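Ticket 218: court docket search, Imholm
Opened by: Gleice Vieira
Status: pending vendor

Searches for criminal trial listings in Cluleck time out after 12 seconds when the result set passes 600 records.
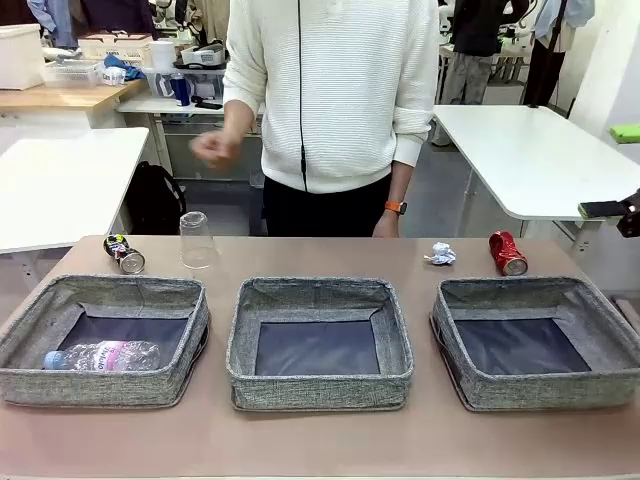

Docket index rebuilt at 14:00. Queries capped at 100 records now return normally. Exhibit lookup still fails on free text: "smartwatch, orange band" gives no hits, "smartwatch" alone does. Comma parsing suspected. Sent to Clilier.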